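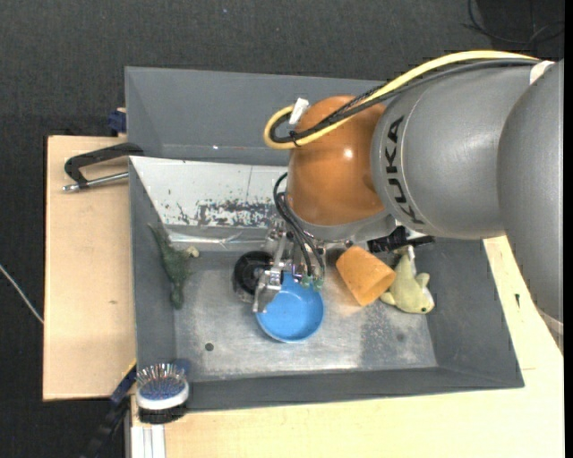 *The Cedberg arm over its bin, with the light-blue bowl next to the fingers.*

## Planner news: fewer detours, same bin

Regular readers will remember that in April the picking software had a habit of finding a perfectly good grasp and then taking the scenic route to it. Melati Purba has now spent the better part of two months on the motion planner, and version 8 went on to the Cedberg cell last week. It's quicker, and it has stopped waving at people.

The old planner started from scratch for every pick. It would come up with 20 possible paths, throw most of them out for passing too close to the bin walls, and choose from the leftovers with what Itsuki Yokoyama calls "the judgement of a tired pigeon". The new one keeps a library of 500 approach paths, worked out overnight, and bends the nearest one to fit. Planning time is down to almost 600 milliseconds a pick. We used to have time for a biscuit.

Bowls are still a nuisance. The perception side, called Majimbun for reasons lost to a long lunch, likes to aim for the middle of whatever it finds, and the middle of a bowl is mostly air. Retno Krishnan has added a rim finder that looks for a thin edge and lines the finger up with it. Soft toys get a different rule: go for the thickest part and don't squeeze like you mean it. Hairbrushes remain under discussion.

One warning for anybody using the shared branch. The cable model has changed, so wrist turns that used to be allowed may now be refused with a rather curt message. Please don't switch the check off. Fongchan Rungrueang is rewriting the message to say which joint is the trouble, and would like to see your logs before you complain.

The Rornholm cell gets the same update once its bin has been measured again — properly this time, with a ruler. Lourenço Moreira has the ruler.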